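Kratzer in der hellen Tischplatte: erst schauen, dann schmirgeln

Mit den feinen dunklen Strichen kann man leben. Man kann sich auch ein Wochenende lang mit ihnen beschäftigen. 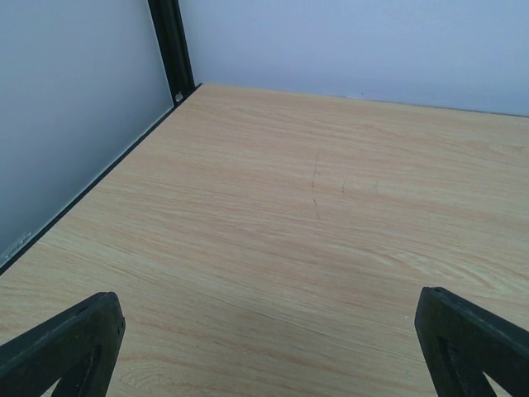
Möbel & Oberflächen

Ein paar dünne Kratzer ziemlich in der Mitte, einer kurz und senkrecht, einer quer darüber, daneben noch ein kleiner Schrägstrich. Als hätte jemand eine Stelle zum Bohren angezeichnet und es sich anders überlegt. Auf heller Maserung fällt so etwas leider auf, vor allem, wenn der Tisch ausnahmsweise einmal abgeräumt ist.

Vor allem anderen kommt ein feuchtes Tuch mit einem Tropfen Spülmittel. Erstaunlich viele Kratzer sind Abrieb von Metall oder Schuhsohle (fragen Sie nicht, wie der auf den Tisch kommt). Bleibt der Strich, hilft manchmal ein weißer Radiergummi, mit wenig Druck und in Richtung der Maserung.

Danach der Fingernageltest. Quer drüberfahren. Hakt der Nagel nicht, genügt meist ein Retuschierstift, und zwar eine Nummer heller, als man im Laden für richtig hält. Zu dunkel sieht aus wie Kratzer mit Ausrufezeichen. Hakt er, nimmt man Hartwachs: zwei Töne anschmelzen, mischen, eindrücken, abkühlen lassen, mit einem Plastikspachtel flach abziehen. Mein Set von Skoldale hat 18 Farben, von denen ich 3 benutze. Die übrigen sind Nussbaum in verschiedenen Stimmungen.

Geschmirgelt wird nur auf Massivholz. Woran man das erkennt? An der Kante: Läuft die Maserung von oben in die Stirnseite weiter, ist es vermutlich echt. Ist das Muster gedruckt, schleift man sich zügig ins Graue durch, und dann braucht es keinen Stift mehr, dann braucht es eine Tischdecke.

Walnuss, der Dauerbrenner aus Omas Ratgeber, macht helle Kratzer in dunklem Holz unauffälliger. Bei dunklen Kratzern auf hellem Grund macht sie fettige dunkle Kratzer. Zahnpasta lassen wir bitte im Bad.

Yara Issa schreibt uns, sie stelle seit Juli einfach die Obstschale drauf. Kosten: keine. Haltbarkeit: bis zum nächsten Abstauben.

Weiter im Ressort: Wasserränder auf geölter Eiche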